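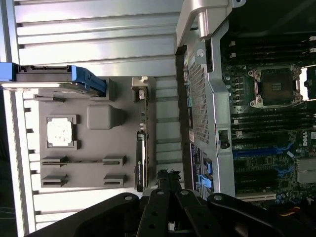 Haslam Ridge loop: which way around?

mossyboots
Doing the Haslam Ridge loop in May with my sister and I can't decide on direction. The map at the Trenura Road lot has it going clockwise, but a guy I met there swore by the other way. It's 7 miles and we're pretty slow. Thoughts?

tworockpete
Counterclockwise, every time! You get the steep stuff done in the first mile and then it's a long easy roll down past Skaltska Pond (great lunch spot, big flat rocks on the east side).

gail_on_foot
Gotta disagree with Pete. That first mile is all loose rock, and I'd much rather go up it than down it, sure, but the pond side is a swamp until June and you'll want fresh legs for it. I go clockwise and take the Wonura cutoff at the end, so I skip the rocky part completely.

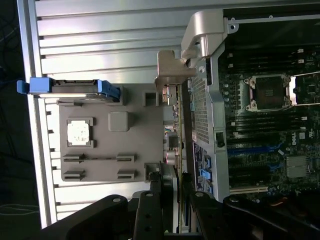 Also the cutoff has the better view, and I will fight people on this. You come out of the pines and the whole valley is right there.

tworockpete
The cutoff is closed, Gail. There was a rope across it when I went by last month.

gail_on_foot
Huh, which end? I walked it from the pond side and didn't see any rope.

tworockpete
Ridge end, by the signpost with the 6 on it.

mossyboots
Ok so maybe we plan on the full loop and see. Is parking bad?

stuart_catterall
The lot holds 12 cars and it's full by 9 on a nice morning. There's room for 3 more at the pull-off down the hill. I'm with Pete on direction, by the way, but bring poles.

mossyboots
Counterclockwise with poles it is. Thanks all!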